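Sorting and Tidying Assistant (part time) — Mumbridge Reuse Hall

Location: Osman Street, Mumbridge
Hours: 33 per week, spread over five days
Reports to: Endang Hartono, hall supervisor
Closing date: 28/12/2020

The job

Mumbridge Reuse Hall takes in household clear-outs, leftover stock from small shops and packing material from offices in Mumbridge and Vallmont. We sort it, put aside what can be used again, and send the rest to the right recycler. We are looking for one person to join the sorting floor, mainly on the soft plastics and mixed small items line.

You will work in a team of four under Endang Hartono. Dimas Wibisono runs the loading side and will be the person you deal with most when bins are full and need to go out.

What you will do

Open incoming sacks and boxes on the sorting tables and separate the contents into the marked bins. Paper and card go to the left wall, hard plastics to the middle row, soft plastics to the right. Textiles have their own cage by the door.

Pick out anything that should not be there. Batteries, aerosols, blades and glass go into the red lidded tubs, and you tell the shift lead each time.

Keep the floor clear. Loose film and tape end up underfoot quickly, so each table is swept at the end of every hour and once more before closing.

Weigh full bins and write the weight on the sheet. A full soft plastics bin must not go over 70 pounds. If it does, take some out before you call for the cart.

Pack reusable items for the Losby store on Thursdays. This means wrapping, boxing and labeling. You do not need to price anything.

What comes across the table

Most of the work is small, light and badly crumpled. People push bags inside other bags and ball up whatever was used to tie or wrap the load. Applicants sometimes expect furniture and appliances. Those go to the other building and are handled by a separate crew.

On the soft plastics line you will mostly see:

— Carrier bags, clean or nearly clean. Shake out, flatten, soft plastics bin.

— Bubble wrap and air pillows. Good pieces go to the packing bench for reuse. Popped ones go in the bin.

— Stretch film from pallets. Usually arrives in long ropes. Cut off paper labels first.

— Red-and-white pieces, wadded up. A crumpled ball like this could be a bag or striped barrier tape, so open it out before you choose a bin. Bags go with soft plastics. Tape goes in the gray tub under the table, as our recycler does not accept it.

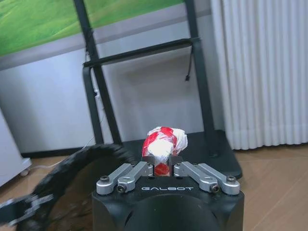
— Food pouches and chip bags. General waste. We have no outlet for these at the moment.

— Net bags from fruit and onions. General waste, knotted closed.

What we need from you

You should be able to stand for most of a shift, with a 15-minute break in the morning and another in the afternoon, plus half an hour for lunch. You should be comfortable lifting up to 33 pounds. Heavier loads are moved by cart or by two people.

You need to read and write enough English to follow bin labels and fill in the weight sheet. No diploma or past experience is required. We will train you over your first two weeks, and you will not work a table alone during that time.

Steady, careful work matters more to us than speed. The line handles more than 1,000 sacks in a busy month, and a wrong item in a bale can mean the whole bale comes back.

What we offer

Work gloves, safety glasses and a jacket are supplied. Boots are not, but we pay up to $100 toward a pair once you have finished training. Pay is hourly and is set out in the offer letter, with paid leave from the first month. Staff can buy from the Losby store at half price. The hall is heated, although the loading end gets cold when the doors are up.

How to apply

Pick up a form at the front desk on Osman Street or ask for one by phone. A short letter is welcome but not required. Please give the name of one person who has worked with you, paid or unpaid.

Wulan Hidayat will contact applicants to arrange a visit. The visit takes an hour and includes a walk through the hall and a short try at one of the sorting tables. Wear closed shoes.

If you applied in September and were not placed, you may apply again with the same form. Tell Wulan and she will pull it from the file.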